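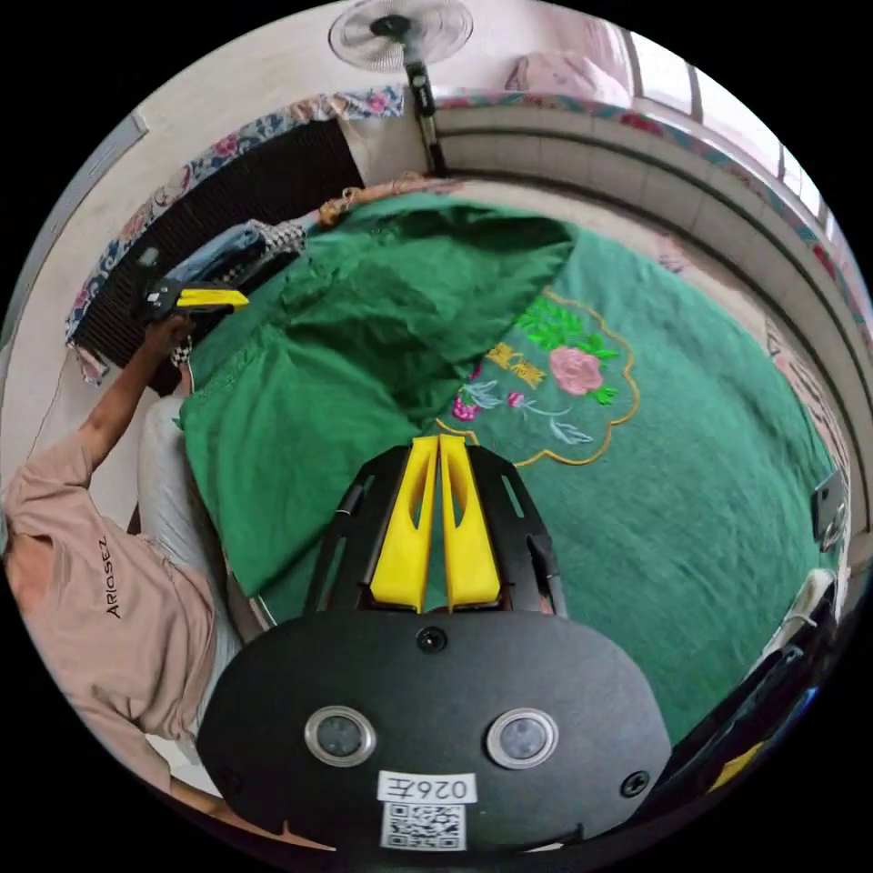

Bedspread

A bedspread is a large decorative cloth laid over a made bed, covering the blankets and usually the pillows as well. It keeps dust off the bedding during the day and gives the bed a finished look. The words coverlet, counterpane and throw are used for similar articles, and the differences between them vary from one shop or region to another. In general, a bedspread hangs close to the floor on three sides, a coverlet hangs part of the way down, and a throw covers only part of the bed or is left folded at the foot.

Contents
Materials and weave
Decoration
Sizes
Use during the day
Clothes on the bed
Washing and care
Storage
See also

Materials and weave

Most bedspreads for daily use are woven from cotton, or from cotton mixed with polyester. Wool, linen and acrylic are also common. A plain weave gives a flat cloth that lies evenly and shows its creases clearly. Heavier weaves, such as waffle, matelassé and candlewick, have a raised surface that hides small creases but takes longer to dry.

Plain-coloured cloth in a single shade is widely sold. Green, blue, beige and maroon are usual choices, partly for the practical reason that they show marks less than white does. Strong colours may lose dye in the first few washes. Cloth with a visible texture, in which the threads can be made out at arm's length, tends to grip the sheet beneath and slides about less than satin or other smooth cloth.

Decoration

Plain bedspreads are often decorated by embroidery, either along the border or as a separate motif. A single motif is commonly enclosed by an outline, which may be straight, oval or scalloped. A scalloped outline is made up of a row of small curves and is normally worked in satin stitch or in a couched thread. Gold and yellow threads are popular on green and dark red grounds, where they stand out well.

Machine embroidery is made with a backing on the wrong side of the cloth. If the backing is stiff, the area around the motif will fold less easily than the rest, and the spread should be folded so that the crease falls to one side of it. Metallic threads need more care than cotton or rayon ones. They can break if the cloth is wrung out and may be dulled by bleach.

Sizes

There is no single standard for bedspreads. Makers usually give the size of the bed for which the cloth is meant, together with the length and width of the cloth itself. The drop, meaning the part that hangs over each side, is found by taking the width of the mattress from the width of the cloth and dividing the result by 2. A cloth with too short a drop leaves the blankets showing at the sides. One with too long a drop gathers on the floor, where it collects dust and may be stepped on.

In the trade, bedspreads are also described by weight. The Distuvel range, a woven cotton line, was listed in its January 2018 catalogue at 485 grams per square metre, under pattern number 3028. Cloth of that weight is considered heavy. The Tang range from the same list is lighter and sold for summer use. Vetex, which finishes cloth for both ranges, supplies them pre-shrunk.

Use during the day

In many homes the bed is the largest flat surface in the room and is used for much more than sleeping. People sit on it, read on it, and sort laundry or pack bags on it. The bedspread takes the wear from all of this. For that reason some households keep a plain, hard-wearing spread for ordinary days and a better one for visitors.

Sitting on the edge of the bed drags the cloth down on that side and draws up folds in the middle. These are smoothed out by pulling the spread gently from the opposite side and then passing a flat hand over it from the centre outwards.

Clothes on the bed

Sorting and folding clothes is among the commonest uses of a covered bed. The garments are usually gathered in a pile near one corner or along one side, and taken from it one at a time to the clear part of the bed. The clear part should be at least as wide as the largest garment with its sleeves laid out.

A garment close in colour to the bedspread is easily overlooked. Dark green on mid green is a typical case, particularly when the garment is crumpled and its edges are turned under. Shaking each piece out before it is laid down makes it easier to find the collar and hem. Checked cloth and denim are simpler to pick out against a plain ground.

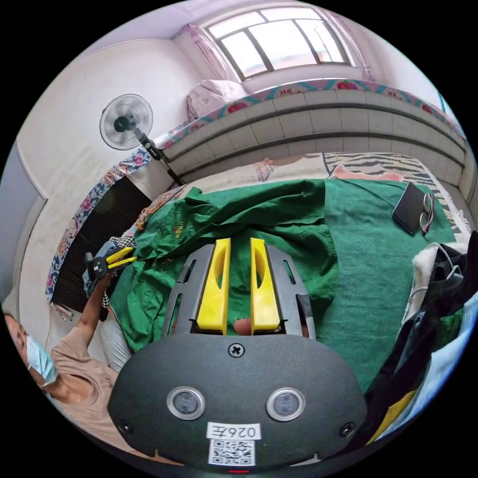
Can clothes with embroidery be folded in the same way as plain ones?
Most of them can, provided the fold does not run through the stitching. A shirt with lettering on the chest is laid face down and the sides are folded in behind it, so that the embroidered part stays flat on the front.

Folding is easiest when a garment is first spread flat and the deep creases are pulled out by the seams. Twisted edges, such as a rolled hem or waistband, are turned back before the first fold. Thick items are placed at the bottom of a stack and thin ones at the top.

Washing and care

A cotton bedspread is normally washed at 30 or 40 degrees, on its own or with cloth of the same colour. It needs plenty of room in the drum. A large spread that fills a household machine will not rinse well and is better taken to a launderette. Embroidered spreads are turned inside out and spun at a low speed.

Drying takes around 24 hours indoors for a heavy cotton spread, and much less outdoors in wind. The cloth should be hung over two lines to share the weight. Ironing is done on the wrong side, with a towel beneath any raised stitching.

Storage

Spare bedspreads are stored clean and fully dry. They may be folded or rolled, and those kept for a long time are refolded along new lines now and then to prevent permanent creases. Cotton bags are preferred to plastic, which can trap damp. Tarkton storage bags, made of unbleached cotton with a drawstring, come in a single and a double size.

See also

Blanket
Counterpane
Duvet cover
Embroidery
Laundry
Quilt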